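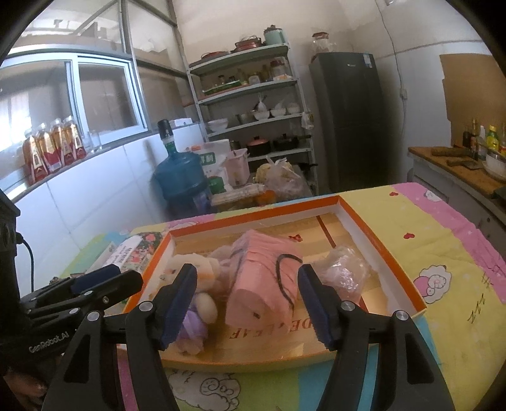 How much fits in one shallow tray before people stop putting things back in it? Less than we expected - a few soft items and it's full, and after that stuff lands on the table next to it.

February
by the Cuesta table group

What we did

Our project was on sorting small household things at the table. Toys, wrapped stuff, bags, packets. The class theme was storage in small homes, and most groups took closets or shelves. We took trays because everybody has one and they get used for everything except serving.

Used a shallow box tray with an orange rim and white inside walls. The base is shiny and a golden tan color, so small things show up well on it. Cartoon tablecloth underneath (the table at Pluden House came with it, we left it on).

Items in the tray for the soft things round: pink package in see-through plastic, plush toy with a purple outfit, clear plastic bag with pinkish contents. Printed packet with the green and red pattern stayed outside the rim on the left.

Method

30 tries for each layout, 2 layouts. Layout one was "big thing in the middle," layout two was "big thing against the wall." One person packs, one person writes. We swapped at lunch. A try counted as OK if nothing stuck up over the rim by more than a finger and you could lift out any one item without moving another.

Results

Middle layout: bad. The bulky package takes the best spot and everything else gets pushed to the sides. Soft toys are OK with that, plastic bags are not, they slide and puff back up.
Wall layout: better. 55 percent of all the OK tries came from the last hour though, so some of it is just us getting faster. Should of mixed the order.

Wrinkled plastic was the main problem. You press it flat and it comes back. Letting the air out first helped alot but takes time, and the notes for the Hudico sheet don't have a column for time, so we wrote it in the margin.

Problems

- lost the first page of notes, redid those tries
- straps. anything with a strap catches on the next item
- rim is too low for plush toys lying on top of each other

Next time

Want a divider, even a cardboard one. Also want to try the deeper Fadumum box and run 100 tries with the order mixed up. Would keep the same items so the numbers can be compared. Packets should get their own spot, they are flat and could stand along the side wall.

Score sheets are in the blue folder, second shelf.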